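Dilek Tekin's new movie: is she trying too hard now?

yurtfan37
So I read that Dilek Tekin sat in on the edit for Driritz every night and had the ending redone twice. After how Yurt did last November I kind of get it. She got blamed for that one and the script was the problem!
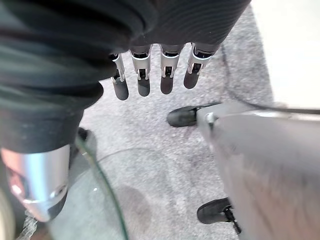 She was great in the first half hour of Yurt, before the brother shows up and it turns into a car commercial.

popcorn_lou
Disagree. The script was fine, she just looked bored. Ferhat Dursun had the same lines to work with and I cried twice.

mattie_b
You cried at Ferhat Dursun's hair, Lou.

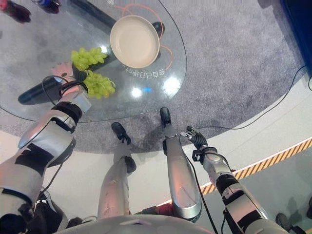

Anyway, my worry is the director. Tatu Massawe has made one good movie (Vusus) and that was mostly the music. If your lead is in the edit room every night, somebody isn't steering.

yurtfan37
Or she cares?? When a guy does it he's a perfectionist.

popcorn_lou
OK, fair. I complained when Sekar Hutapea did it too, though, go check my old posts.

mattie_b
He did, at length. 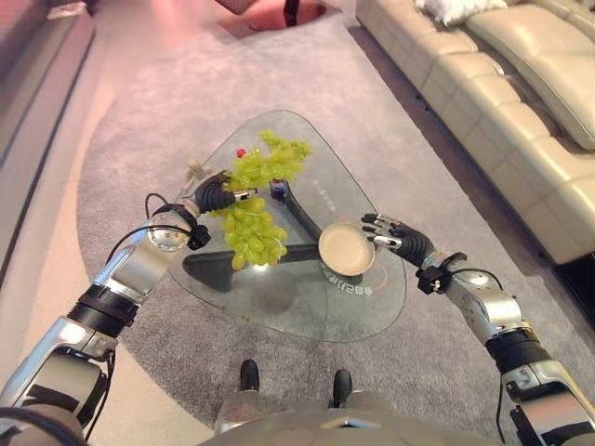
I'll still go opening night. The trailer got me with that ferry shot, and İlker Bilgin playing a villain is worth the ticket. Is it out everywhere or just the big cities?

yurtfan37
Everywhere, 15 September 2023. My theater has the late show and I already grabbed two seats, so if it's bad my sister is going to be insufferable about it.

popcorn_lou
I'm waiting for streaming. Come back and tell me if they kept the ferry.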